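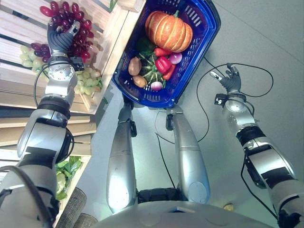

Search this blog Search

Last updated: Wed 20 December

The household produce order was reviewed at the end of October, and the following notes record the arrangements that now apply. They are published for the benefit of those readers who wrote to ask how one basket can serve a household through the week.

Purchases are made at the market hall in Gritton, where fruit and vegetables are set out on stepped shelving of pale, unfinished pine. I have come to prefer this form of display to the deep bins at Trostwood. Bunches of grapes may be laid separately on the tiers, red apart from green, and the shopper is able to judge each one without lifting three others. Leafy greens are kept lower down in a small crate of their own.

The order of filling the basket has been revised. Pumpkin, squash and potatoes are to be chosen first and placed against the walls. Peppers follow. Grapes are added last and remain on top until the basket is unpacked. My former practice was to take the grapes first, as they stood nearest the entrance, and a good part of them was lost each week under the potatoes.

The budget is set at 60 per month for fruit and vegetables together. Grapes are charged to this amount and are not to be treated as a separate indulgence, a point on which Consuelo Alvarado and I have exchanged several letters. She maintains that a 900 gram bunch is excessive for two persons. The matter remains open.
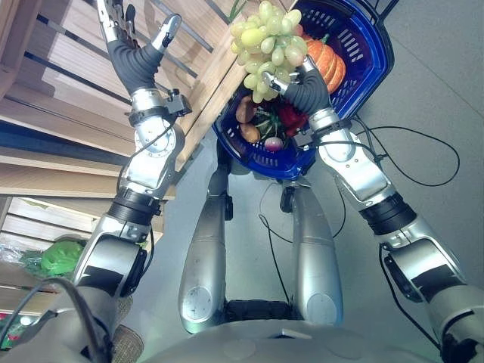

Blue basket with green grapes, pumpkin, potatoes, red bell pepper and a small onion.

On return, the following applies. Potatoes and onions go to separate shelves in the pantry. Greens are wrapped in a cloth and used within two days. The pumpkin may stand on the sideboard until it is required – it has never yet been required before Sunday.

A slotted plastic basket is recommended over a cloth bag. Soil falls through the openings, and the basket may be rinsed in the sink. The Tuominen bag, reviewed here previously, has been retired to the garage, where it holds twine.

Acorn squash will be considered in the next entry, together with the soup recipe requested by two readers. I have still to settle the quantity of stock.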